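Two weeks without the kitchen

July 17, 2022

We moved back into the Enddale house on Friday, and I said I would write down how the remodel went.

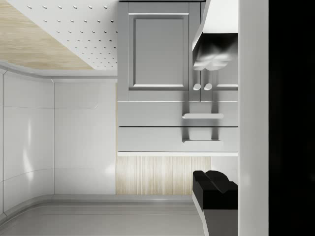 The quote from Devadiga was for 7 working days. It took them two weeks, mostly waiting on a plumbing part that had been back-ordered. I don't hold that against them. Efraín Tello ran the job and called every evening to say where things stood, even when the answer was nowhere.

The final bill came to $1,543 over the quote. Most of that was old pipe under the sink that had to be replaced - I saw it when it came out and didn't argue.

We ate at my sister's most nights and did dishes in her sink. If you are planning one of these, box up the pantry first and label the boxes. I didn't, and I still can't find the good can opener.

Next is the back bedroom, which needs paint and a new door. That will wait until January, when I have time off.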